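Chapter 5
Before the Trial: Bail, Bond and the First Hearing

Most people meet the courts for the first time through a news story, and very often that story is about bail. Someone has been arrested, a judge has let them go home for now, and the neighbors are furious or relieved or both. How can a person accused of something serious walk out the front door? It's a wonderful question to start with, because the answer takes us straight into the oldest ideas in criminal law (and some of the liveliest arguments you will have in this course!).

Let's begin with a small case, which we will come back to all through the chapter. In the town of Birkett, a warehouse clerk at a firm called Skustora is charged with taking goods from the stockroom over one winter. Call her Mona, as the court file does. She has a steady job, a sister in nearby Ullow, and no earlier convictions. She says she didn't do it. Her trial is set for months away.
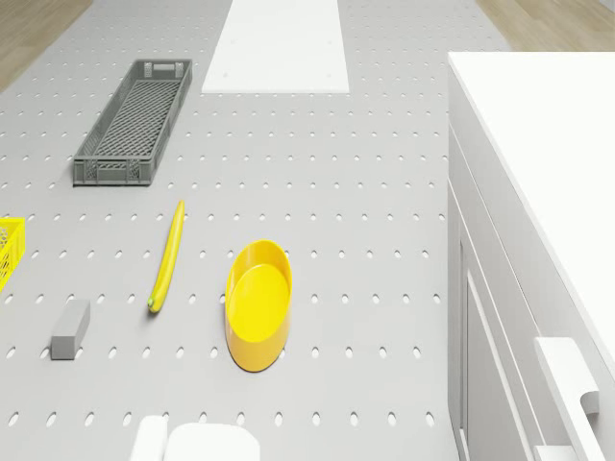

So where should Mona spend those months? The law starts from the idea that she is innocent until the state proves otherwise. Holding her in a cell for the whole wait would look a lot like punishment before a verdict. Letting her go with no conditions at all carries its own risks — she might leave, or lean on a witness, or simply forget the date. Bail is the tool courts use to manage that gap, and it is a much more flexible tool than television makes it seem.

5.1 What the judge is deciding

At a bail hearing the judge does not decide guilt. Students mix this up every year, so please underline it. The two main questions are whether the accused will come back to court and whether anyone will be in danger in the meantime. Judges look at ties to the area, work, family, past missed dates, the seriousness of the charge and, in many places, how strong the evidence looks so far.
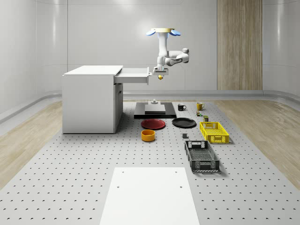

Figure 5.1 Ceiling-mounted arm with a small yellow object in its gripper.

In Mona's case the prosecutor asked for cash bail. The defense lawyer, Mingxuan Zeng, asked for release on a written promise, with a weekly check-in. The judge took a middle path: a bond of $444, no contact with two former coworkers, and a check-in every 30 days. Odd number, yes! You'll work out where it came from in Exercise 5.

5.2 Words you will need

Bail: the terms on which an accused person is released before trial.
Bond: a promise, often backed by money, to follow those terms.
Surety: a person who agrees to answer for the accused.
Remand: an order sending the accused back into custody.

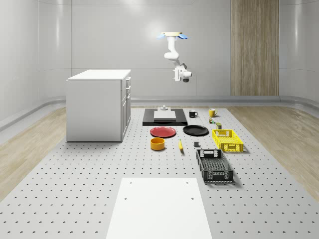
Keep these four close by, because reporters swap them around freely and court orders do not. When an order says a person is "released with one surety," somebody else has put their name on the line. In Mona's case it was her sister, who signed for $200 of the bond and had to show the court where she lived and worked.

Now read the bail order printed on the next page. Read it twice, the second time with a pencil, and mark every sentence in which the judge gives a reason. Then turn to Section 5.3, where the prosecutor appeals.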